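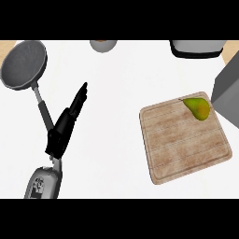
Section 4. The kitchen task

Figure 1. Simulated kitchen used for the pear task. The hand is empty, with its fingertips together; the pear lies on the cutting board to the right.

4.1 How we ended up with a pear

We started the project in October with a much grander plan. The robotics club at Pons wanted a simulated arm that could cook something, or at least get as far as putting something in a pan, and we spent our first two meetings arguing over what that something should be. Eggs were ruled out straight away (none of us fancied simulating an egg). In the end we picked the pear, mostly for its shape. It's fat at one end and thin at the other, so where you take hold of it matters, and that gave us a proper question to ask: does a hand with several fingers do better if it aims for the neck or for the round part?

The task is easy to say. The arm starts on the pan side of the counter, travels across to the cutting board (Figure 1), closes its fingers on the pear, lifts it and brings it back over the pan. We call a run a success if the pear is let go above the pan and stays in it. Rolling out again counts as a failure, and I'm afraid we argued about that as well.

4.2 The scene

All of our runs were done in Terico, the simulator we use on the course, with a small set of scripts we wrote ourselves and named Fivedau. I'd like to say Fivedau is tidy. It isn't, but it does put every object back in the same place at the start of a run, and that saved us a lot of bother.

We kept the counter fairly busy on purpose. Our first version had only a pear on a white surface, and it was so easy that we learned nothing from it! So in went the pan, the board, a bowl along the far edge and the big grey box on the right. The box turned out to be the most useful thing we added. With the pear lying so near its corner, the hand can't simply swing in from that side, and any plan that opens the fingers too wide has a good chance of knocking into it.

The pan handle caused trouble of a different sort. It points back towards the arm, so the wrist starts out very near it, and our early paths clipped it on the way out. We fixed this by making the arm go up before it goes across. It looks a bit stiff, like somebody getting out of a low chair, but it works and we kept it.

4.3 What we tried

We compared 2 ways of choosing the grasp. In the first, which I'll call "neck", the fingers come down on either side of the thin end. In the second, "belly", they spread over the round end and close from above. Each was run 12 times from the same starting pose, with small changes to how fast the hand closed. All the way across the counter the fingers stay bunched up in a point, and they only open once the hand is over the board. This was a late change, and I wish we'd made it sooner, as it makes the whole hand a good deal narrower and so much easier to steer past things.

4.4 What happened

Belly won, and fairly comfortably. It succeeded in 10 of its 12 runs, and both failures were the hand touching the grey box before it had closed. Neck managed only 4. The usual story there was that the pear came up nicely, tipped over as the arm moved off, and slid out somewhere over the middle of the counter.

I had expected the opposite, and I said so rather loudly at the planning meeting (it's in the minutes, so there's no getting out of it). The neck looks like such an obvious handle. What I'd forgotten is that nearly all the weight hangs off the other end, and our fingertips have very little surface to hold on with.

A word of caution about the grooves in the cutting board. They're there in the picture, but in our setup the board behaves as a flat slab when anything touches it, so a pear that would settle into a groove in real life can roll more freely in ours. We don't think this changes which method came out ahead, though we haven't tested it. The Oltau team, who share our lab slot, have built a board with properly shaped grooves for their own entry and have offered to lend it to us, and repeating the neck runs on that is the first job on our list for next term.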